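Rillodex Hand-Held Gripper Pair
Item 764

Two grippers, one for each hand, with a marker cube on each and cables included. Used for recording hand tasks that are later taught to a robot arm.

Load limit: 600 g per gripper
Cable length: 3 m
Lead time: 15 working days

Demonstrations
Visitors can try the pair at our Grelstead showroom every Tuesday in June. Lindiwe Ngcobo runs the session and will fit the shoulder straps for you. Wear closed shoes. To book a place, write to Encarnación Sarmiento at the Granness sales desk.
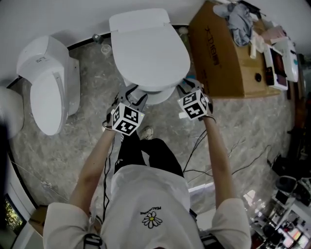 Rillodex pair in use at a demonstration, facing a toilet with the lid closed.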